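Arm keeps faulting on the reach into the washer drum - wrist cam or teach points?

surnevine_nights
Posted in Cells and Workholding, 9 replies

Laundry unloading cell, one arm, front loaders in a row. Job is simple on paper. Door open, arm goes in low over the bottom rim, grabs, backs out, drops in basket. Ran fine through most of August. Now it stops just short of the drum mouth with a force limit fault, maybe one cycle in 9. Clear it, rerun, goes right in. Drives me nuts.

Done so far:
- re-zeroed the arm
- new finger pads
- checked base bolts, all tight
- swapped the wrist cam lens cover

Controller is a Jetlow, older firmware. Log just says limit exceeded, axis 5. No help.

drumroll82
Axis 5 with the arm stretched up like that is almost always the cable. What does your camera cable do when the wrist rolls? If it snags the controller sees it as contact. Had the same thing on a dishwasher cell, chased it for two weeks.

pk_lestska
Disagree. Cable snag would show up going back out too, and OP says it only trips going in. I'd look at the teach point first. Washers walk. Ours moved 9 mm over a summer from the spin cycle and the rim came up to meet the fingers.

surnevine_nights
Machines are on pads but ok, they do walk. Will measure tonight. Cable has a loop in it, I left it long on purpose so it wouldnt pull.

drumroll82
Long is worse than short!! Long finds things to hook on. Door ring, latch, basket edge, whatever. Post a pic of the approach pose please, gripper right below the opening, door where it normally sits.

surnevine_nights
Ok, approach pose, left washer, load still in it. Fingers just under the mouth, next move is up and over the rim. Black cable is the cam cable, loops off to the left.
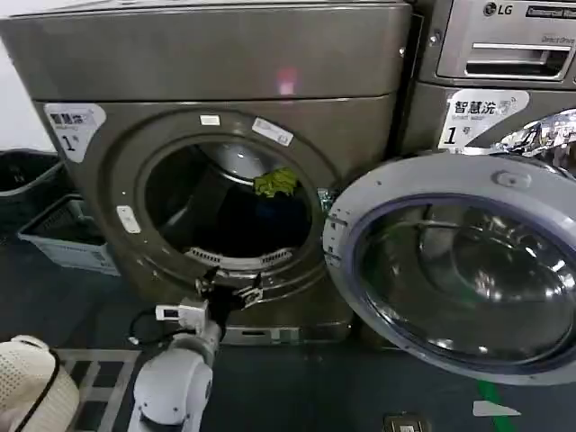

Replies after the photo

pk_lestska
Thanks, helps a lot. You come at that rim from underneath. Why? Any drift at all and the lip is in your way. Back off, get level with the opening first, then straight in. Costs you a second.

drumroll82
And there's the loop. That's way too much slack for me. Doesn't have to catch every time, one in 9 sounds exactly right for a cable that hooks depending on how the last roll left it.

pk_lestska
Or for a rim that's borderline and a load that sits different every time. Same odds. Measure before cutting zip ties.

milosevic_cell_tech
Both of you could be right. We do service on the Milošević cells, same kind of reach. Order I'd go in:

1. Jog to approach pose at 9 percent speed, stop, write down the gap from finger to rim. Compare to your original number. You did write it down?
2. Roll the wrist full range both ways BY HAND JOG and watch the cable, not the gripper.
3. Only then touch force limits. Dont raise them to make a fault go away. Glass door right next to the arm.

Also how far does your door open? If the door drifts in a bit the elbow gets close on that side.

surnevine_nights
Door gets pushed full open by whoever loads. No stop on it. Didn't write the gap down, no. I know.

milosevic_cell_tech
Put a stop on it or a magnet. And write the gap on tape on the arm base, works better than any file.

surnevine_nights
Update. Ran the list.

Gap was off. No old number to compare but the teach point file has rim height from install, and I'm low by a few mm on the left washer. Right one is fine. So pk gets that one.

BUT rolling the wrist the cable did hang up on the gripper bracket twice, clear as day. So also drumroll. Took most of the loop out, two soft ties at the forearm, left enough for full roll.

Retaught approach level with the opening like pk said. 29 cycles so far, zero faults. Will run to 120 before I call it.

drumroll82
Told you. Cable.

pk_lestska
You changed two things at once so we will never know lol. Put the slack back and run it with the new approach.

surnevine_nights
No thanks, I have towels to move.

milosevic_cell_tech
Check the ties again once you hit 120. Velcro if you have it, plastic ones creep and then saw into the jacket. And re-check rim height on the left one every month, if it walked once it'll walk again.

surnevine_nights
Velcro is in the drawer, will swap. Anyone got a part number for a door magnet that survives steam? Ones I tried let go after a few loads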